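Research Assistant, Robot Manipulation (two positions)

The Riren Laboratory invites applications for two research assistants to join its study of how grasping skills learned in simulation carry over to real household objects. The positions begin in June and run for 15 months.

Our group recently completed a comparison of 245 simulated tasks, in which policies trained with varied furniture and lighting were more reliable than those trained in a single room. The next phase will extend the method to utensils and containers.

Duties
Assistants will build simulated rooms, run trials with a Franka Emika arm and two-finger gripper, and record grasp outcomes for each object.

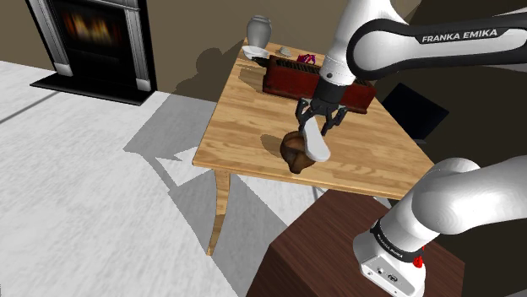
Requirements
Applicants must hold a bachelor's degree in engineering or computer science and be able to program in Python. Experience with physics simulation is preferred.

How to Apply
Send a resume and a one-page letter to Sanaa Ashour, Project Coordinator, by May 9, 2020.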